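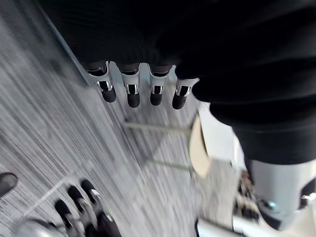

Gray carpet with fine white and dark streaks

Telldale Floor Coverings
Home > Commercial > Carpet > Stison

Stison Commercial Carpet
Item no. 1253
Sold by the box or by the pallet
Add to quote request

Stison is a low loop carpet tile for offices, corridors, classrooms and waiting rooms. The pile is short and dense, so chairs and carts roll over it without much drag. It can be laid over concrete, plywood or old vinyl as long as the surface is flat, clean and dry.

The gray color is kept in stock at our Alvarado warehouse. Blue, brown and charcoal are made to order and usually ship in August. Color varies a little between production lots. Order everything for one room at the same time and check the lot number on each box before you start cutting.

Specifications
Construction: tufted level loop
Fiber: solution-dyed nylon
Backing: cushioned vinyl
Use: indoor, heavy commercial
Boxes per pallet: 134
Price break: full pallet
Warranty: see the printed sheet packed in the box

Installation
Open the boxes and leave the tiles in the room overnight with the heat or air conditioning at its normal setting. Snap two chalk lines through the center of the room and work outward. The arrows on the back show the pile direction. Most installers turn every second tile a quarter turn, but Stison can also be laid with all arrows the same way.

Use Avico 245 pressure-sensitive adhesive, sold separately. Spread it with a foam roller and wait until it turns clear. Do not use hard-set glue. Cut from the back with a sharp knife and change blades often. Save at least 2 full tiles from each room for repairs.

Care
Vacuum daily at entrances and weekly in other areas. Blot spills with a white cloth, then use a neutral carpet cleaner. Bleach will not strip the color from the nylon but it can damage the backing at the seams. A badly stained tile can be lifted by one corner and replaced.

Customer reviews

Elvira Quispe
Ordered gray for a dental office hallway. Went down in one evening. A couple of boxes had crushed corners, and those tiles went along the walls where we had to trim anyway.

Jhair Apaza
Good carpet for the price. The adhesive takes longer to go clear than the label says if the room is cold.

Questions about an order or a sample? Write to Kevin Ccori at the Alvarado sales desk. Samples are free, limit three colors per request.

Page updated 23 May 2020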